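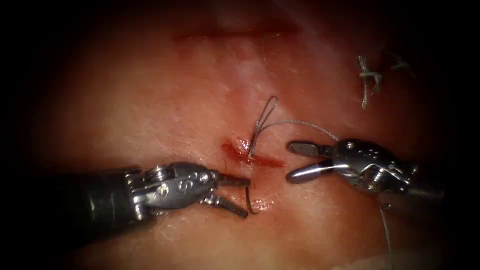
The needle stays in the left driver while the right grasper opens beside a loop of suture.

Watch a stitch go in at the Skultstead lab and you may find yourself holding your breath. The needle is a tiny curved thing, the thread is finer still, and the software moving both arms has never been given a script!

Kiyoshi Ueda and Vija Paju call their method Misteck. It learned from 900 stitches made by people steering the same arms by hand, and what I love about it is how it handles thread. Older systems planned a path for the needle and hoped the suture would follow along. Misteck looks at the slack first, then picks its next move, a fraction of a second at a time.

"Thread never does the same thing twice," says Paju. "We quit trying to predict it and taught the arms to keep checking."

The practice material is a synthetic tissue pad with several cuts in it, so there's always a fresh wound to try. The handoff, with the thread reaching from one set of jaws to the other, is the part Ueda lost sleep over. Early versions let go too soon (or hung on and pulled the whole loop flat). After 12 weeks of retraining, the average time for a full stitch came down to 43 seconds, knot included.
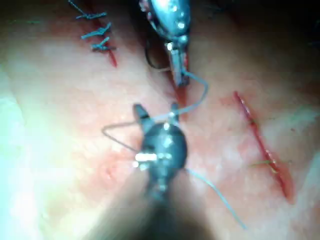
What comes next

Paju wants to try softer pads, which shift more under the needle. Ueda is after the knots. He thinks the second throw still comes out looser than a good surgeon would like, and he has already started recording new ones by hand.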